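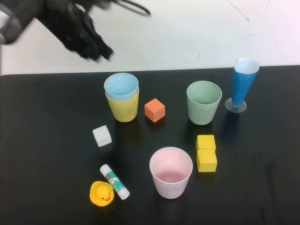

Krum Ivanov asked that one point be minuted before the agenda was taken: people on the packing floor had first learned of the second robot station from a delivery note, and they expected to hear of such things from management. The chair accepted the point and it is recorded as made.

# Clarkatach - Automation Consultation Meeting

**Held at:** Bainbridge site, upper meeting room
**Date:** 10 January 2021
**Present:** site management, packing floor representatives, maintenance, personnel office

## 1. Minutes of the previous meeting

Approved with one correction. Under item 4, "reassigned" should read "offered reassignment." The personnel office confirmed that the offer was not taken up in every case and that the distinction matters for the pay records.

## 2. Report on the Darkano station

Management reported on the trial of the Darkano station for picking small mixed goods. The trial table carries cups, foam blocks, a rubber duck, a glue stick and similar small articles of the kind that go into the activity kits. Articles are placed by hand at the start of each run and left in no fixed order.

The station attempted 500 picks in the last full session, of which 477 were completed without a person stepping in. Management regards this as sufficient to continue the trial but not to move the station onto live orders. The target for live orders remains as agreed at the previous meeting.

The floor representatives noted that the figure does not show how the remaining picks were dealt with. In each case a packer left the adjoining bench, cleared the fault at the screen and returned. That time is booked to the packer's own bench, and the bench rate falls accordingly. Management agreed that the booking is wrong. A separate time code will be opened for station support, and bench rates already recorded during the trial will be corrected by the personnel office.

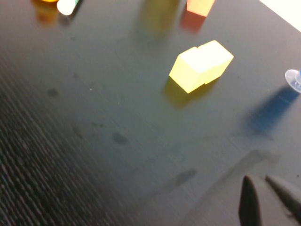

The same code is to cover the setting out of articles before a run and the wiping down of the table afterward. Both tasks have been done informally by whoever was nearest, and neither appears in any job description at present. Maintenance stated that it has no objection to packers wiping the table but that the gripper fingers and cables are to be left to maintenance.

**Action:** personnel office to open the time code and notify all shifts in writing.

## 3. Changes to duties

Management presented a draft description for the post of station attendant. The attendant would set out articles, watch the run, clear simple faults and keep the fault log. The draft places the post at the present packer grade.

The floor representatives did not accept the grade. They stated that an attendant must judge when a fault is simple and when it is not, and that a packer is not asked to make that judgment today. They also asked how long a person would be expected to watch a run without a change of task. Several packers who had stood in during the trial found the watching more tiring than packing - chiefly the need to stay alert while doing very little with the hands.

Management undertook to review the grade and proposed that attendants rotate with the benches within each shift. The rotation was agreed in principle. Its length was not agreed and is carried forward.

It was confirmed, at the request of the floor representatives, that no post on the packing floor will be withdrawn during the trial. Management was asked whether the same undertaking could be given for the period after the trial and replied that it could not be given at this meeting.

## 4. Training

The personnel office reported that Skillitz has been engaged to train the first group of attendants. The course is held on site in paid hours. Three places are available in January, and a further group will follow if the trial is extended.

Places will be offered first to packers who have already supported the station. The floor representatives asked that the fault log be used in the training, as the examples in the course booklet concern cartons and bear little relation to small loose goods. Management agreed to release the log to the trainer.

**Action:** management to release the fault log; personnel office to post the list of places.

## 5. Extension of the trial

Management proposed a further session of 1000 picks, to be run under the new time code and with a wider mix of articles on the table. The purpose is to obtain a figure for support time alongside the figure for completed picks.
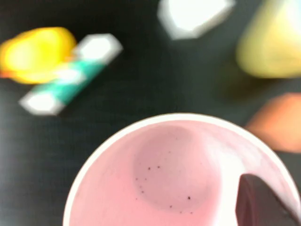 One representative objected that a longer session would settle nothing if the same experienced packers were placed beside the station each time, and asked that people from the late shift be included. The others present from the floor supported this.

Management accepted the change. The session will be divided between the early and late shifts, and support time will be reported for each. No individual's name will appear in the report. The extension was approved on that basis.

## 6. Notice of changes

Returning to the point raised at the opening, the chair proposed that any new equipment for the packing floor be announced at a shift briefing before it is delivered. Agreed. The second station stays crated until such a briefing has been held on both shifts.

## 7. Carried forward

- Grade of the station attendant
- Length of rotation between station and benches
- Undertaking on posts after the trial

The next meeting will be called when the report on the extended session is ready.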